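Hirby Community Help > Handheld grippers > Setup and care

Yellow fingers no longer meet at the tips after a swap

Posted by Grarik

I look after a pair of handheld grippers that get used for folding clothes on a bed. Unit 017 had a worn finger, so in August I changed both for new ones. Same yellow plastic, same slot down the middle. It took ten minutes and I was very pleased with myself.

Now the new pair closes at the base and leaves a gap at the tips. Thick stuff is fine. A single layer of thin black cloth slides out as if it had somewhere to be. I have tightened everything I can reach, including, I suspect, a few things that were happy as they were. The three screws on the rounded front plate are snug. Is this the fingers, the plate or me?
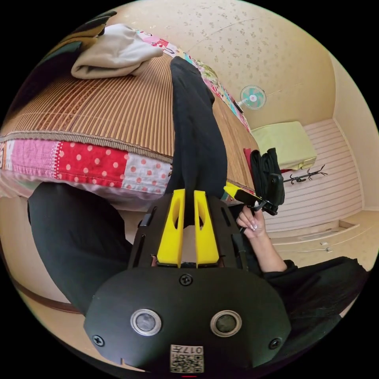
2 replies, oldest first

Phetsri
Probably you, sorry. Most people put the finger screws in one at a time and run each down hard before starting the next. The finger tilts on its base and stays tilted.

Leave the front plate alone. Those screws hold the cover over the two lenses, and if you shift it you get to redo the camera check as well. Take the fingers off, wipe the flat part of each base, and look for lint. Folding work makes a remarkable amount of it, and black lint in a black slot is hard to see. Then:

Seat both fingers by hand, screws loose.
Close the jaws on a strip of plain paper and hold them there.
Snug the screws a little on each side in turn, then finish them.
Pull the paper. It should drag the same at the tips as at the base.

After that, try it on real clothes. Pick up something folded, lift it well clear of the bed and hold it for a slow count of 90. If it creeps, open up and start over. Mine took three goes and some language. 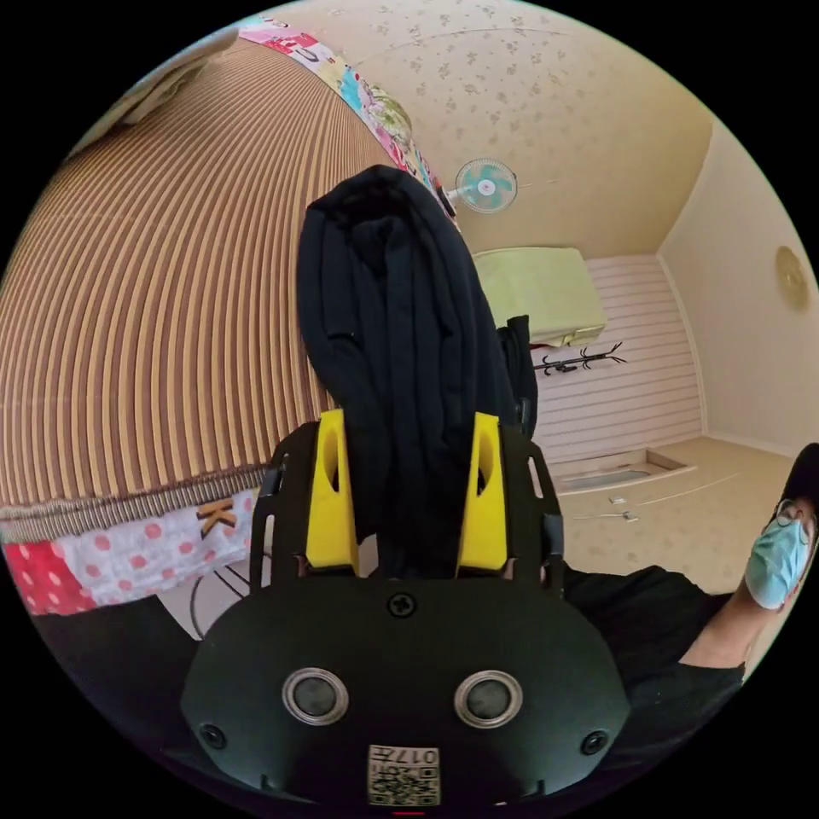

Grarik writes back that the paper test went well on the left side and badly on the right, that there was indeed lint, enough to knit with, and that the gap is now smaller but still there. Could a new finger be bent straight out of the bag?

Phetsri
Could be. Lay it on a piece of glass and see if it rocks. I had one from a bag of 6 that did.

Astex
just buy new ones. mine never did this

(Edit: ok I see they are new. Try swapping left and right. If the gap moves with the finger it's the finger, if it stays put it's the mount.)

Also check the other gripper while you're at it. People fix the one that complains and forget its partner, and then one hand holds the shirt while the other one drops it.
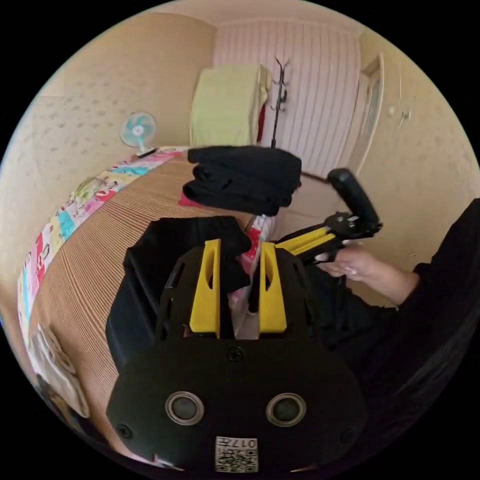 I do both on the same evening, write the unit number on a bit of tape and stick it on the bag with the old fingers. Keep the old ones until the new ones have done a full pile of laundry. I threw mine out early once and spent a week with one good hand.

Last thing, don't put thread glue on until you're sure. I was sure. It took a hair dryer and most of a Phillips bit to get them back out.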